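Wieczorek's second record is out, and I can't stop playing it 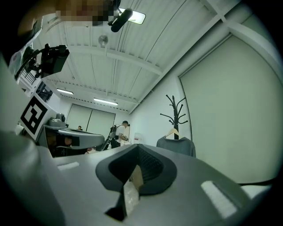
Soft pads, gray plastic and a bit of cable.

So the new Wieczorek album landed in my inbox on a Friday night when I'd already promised myself an early bedtime, and of course I was still up at one with the headphones on. It's called Jirkton, it's on the Clanadbridge label, and if you liked the first one (the long, hissy one with the train station recordings) you're going to have a good time with this.

For anybody new to the newsletter: Wieczorek is two people, Zbigniew Czerwiński and Halina Szulc. He does the machines and most of the rhythm stuff, she does the tapes, the voice and pretty much everything that makes you turn around to see who's in the room. They started out playing very loud, very distorted sets in basements, and I have a ringing left ear to remember one of them by. They've calmed down since then! Well, a little. Track two still sounds like somebody dragging a filing cabinet down a stairwell, in 4/4.

What I love about Jirkton is how much room there is in it. The first record piled things up until you couldn't tell one loop from another. On this one they'll let a single kick drum and a bit of hum go for two minutes before anything else shows up, and then it's Halina, half whispering in Polish, way over on the right side. My favorite is the fourth track, "Britance," which starts as almost nothing and ends up the closest thing to a dance song they've ever made. I played it for my sister, who hates all of this, and she asked me to send it to her.

Not everything works for me. The remix at the end feels tacked on (same beat, more reverb, thanks), and I could do without the spoken intro, which goes on way too long the first time and gets skipped every time after that. Side B also has a quiet stretch that gets completely lost if you're listening on the bus. Save it for home.

I emailed Zbigniew to ask how they put it together and he wrote back a nice long answer. They recorded all of it in March, in one room, and he says they ended up with 80 tapes and used 20 of them. Halina did the cutting. He says he wasn't allowed in while she did it, and I believe him. The rest of the tapes may turn up on a cassette at some point, but he wouldn't promise anything and I'm not going to either.

The vinyl is a single pressing of 1,225 copies in a plain card sleeve. If you want one, I'd order from the label directly so the band gets a bit more out of it. The download has the same tracks plus a longer version of "Britance" that I like even better than the one on the LP.

They're playing a release show on Tue 9 September, doors at eight, with the whole album front to back and then some older stuff if the neighbors allow. I'll be near the back by the coats, with earplugs in this time. Come say hi, and bring me back my Clanadbridge sampler if you're the one who borrowed it.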